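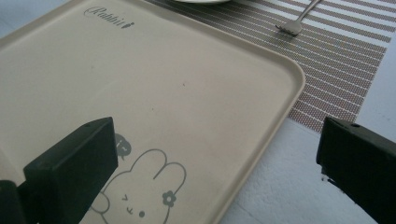
Eldana Kahsay has spent most of the past year trying to get machines to clear a table. She runs the manipulation tests at Wakero, where the target task is stated in one line of the project plan: remove all items from a domestic dining surface, sort them, and leave the surface ready to wipe. The current system, called Miranda, does this well enough to be interesting and badly enough that no one on her team would leave it alone with a dinner service.

"People ask me if it can do dishes," she said when we spoke in March. "I ask them which dish."

The question is less evasive than it sounds. A mug with a handle is close to a solved problem. It stands up, it has an obvious place to grip, and the sensors see its sides. Flat things are harder. A fork lying on a woven mat gives the fingers only a few millimeters of height to work with, and the weave moves when it is pushed.

"If you come down too high you close on air," Kahsay said. "If you come down too low you take the mat with you. Then everything else on the mat has changed position, and your map of the table is wrong."

Trays are their own category. A two-finger gripper can't span a large tray, so it has to pinch the rim. On a serving tray with handles that is manageable. On a child's plastic tray with a low, rounded rim, the fingers get very little purchase, and the weight hangs well away from the grip. Kahsay's group treats the tray as a lever problem first and a vision problem second.

"The far edge drops. You can squeeze harder, and then the rim slips out because it's curved. Or you can slide the tray to the table edge and get a finger underneath. That's what a person does without thinking. It takes us three separate motions and a check after each one."

The vision problem is real all the same. Pale plastic on a pale tabletop produces a weak boundary, and soft indoor light makes it weaker. Printed decoration adds a second difficulty. A line drawing of a rabbit on the floor of a tray is not an object to be picked up, but early versions of the software attempted it regularly.

"It would reach for the ears," she said. "A closed outline on a plain background looks a lot like the edge of a thing. We fixed most of that with depth data. The remaining cases are specks."

I asked what she meant by specks.

"Crumb, stain, scratch, bit of the print. A crumb you want gone. A scratch you want ignored. From above, at that size, I can't always tell you which it is myself, and I have fingers."

Wakero's last full test series ran to 3815 individual picks. Kahsay reported a success rate of 79 percent across all tableware, with a pick counted as successful only if the item arrived in the correct bin and nothing else was displaced. She does not think the number should impress anyone. A table set for a small family has 20 or so things on it, and at that rate the system will mishandle several of them at every meal.

Speed is the other limit. Miranda averages nine seconds per item when nothing goes wrong, and a recovery after a failed grasp can take several times that. A competitor's arm, the Rodex, moves faster. Kahsay has watched it run and considers the comparison unhelpful, as it works from a fixed layout in which every plate starts in a known position.

"That's a good machine for a cafeteria return line," she said. "Same plate, same rack, all day. I'd buy one for that. A kitchen table is a different job."

She is more optimistic about commercial kitchens and shop floors for this reason. Wakero's first paying customer, Prurnum, packs sets of kitchenware for retail and uses a reduced version of the software to load dividers. The items vary little, the lighting is controlled, and a person at the end of the line handles rejects. Kahsay said the installation needs attention at shift changes and after any change in packaging, and otherwise runs.

For the home, she declined to give a date. The work at present is on the second motion of the tray sequence, in which the tray is already overhanging the table edge and one finger has to pass beneath it. The finger is thick for the job. A thinner one has been machined and bent twice.

"We're trying a tapered version next," she said. "Same outside width, less material at the tip. If it holds a full tray level for the length of the table, I'll go back to the forks."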